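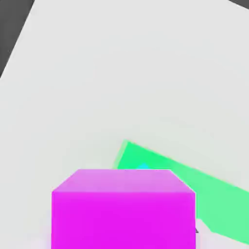 4.2 Collecting demonstrations by remote control

By Raelene Harawira
Sunday, February 8, 2026
8 min read

All demonstrations in the Gamlow set were given by remote control. The operator holds a six-axis hand controller, and its motion is scaled and sent to the simulated arm as a change in pose at each time step. We recorded 1000 demonstrations in this way and kept 702 after the filtering described in Section 4.3. The task is to pick up a cube and set it down on a marked goal, with a second block left in the workspace as an obstacle. In the view in Figure 2 the magenta cube hides part of the green block behind it, and only a small patch of cyan shows over the cube's back edge. An operator working from this view alone has to judge depth from very little, so we gave every operator a second, fixed view from the side.

Figure 2. A view of the simulated workspace, with the magenta cube in front of the green block.

Operators were told to move at whatever speed felt comfortable and to stop if they lost track of the target. They could pause the simulation at any time with a foot pedal. Paused steps were removed before training, but we kept the short corrections that operators often made just after a pause. In early trials we had cut these as well, and the resulting policies tended to push the obstacle aside when the approach was slightly wrong. Corrections appear to carry useful information about how to recover, and a policy that has only seen clean approaches has no source for it.

We also tried hand guiding, in which a person holds the real Duton arm by the wrist and moves it through the task. Hand guiding was easier to learn. New operators gave usable demonstrations in their first session, while most needed a second session with the controller. It had two drawbacks for our purpose. The person's hand and forearm blocked the wrist camera during the approach, and the joint paths were often ones the arm's own controller could not repeat at normal speed. For these reasons hand guiding was used only to choose starting poses, and none of the hand-guided paths were used as training data.

Delay was the main source of trouble with remote control. Our link, which runs through the Zilard control server, added a lag that operators noticed mostly during the final descent. Several of them adopted a stop-and-wait style - a short move, a pause, another short move - that shows up in the data as long runs of near-zero actions. A policy trained on the raw recordings copied this and sometimes stalled above the cube. We dropped runs of near-zero actions longer than 30 steps, except where the gripper was opening or closing. This removed most of the stalls without changing the shape of the path.

Start poses, block positions and block angles were drawn again for each demonstration. Colors were held fixed within a session and changed between sessions.

Related papers
Chaiyaporn: a side-view benchmark for remote manipulation
Operator fatigue in long teleoperation sessions
Filtering idle actions from human demonstrations
Hand guiding and joint limits on the Duton arm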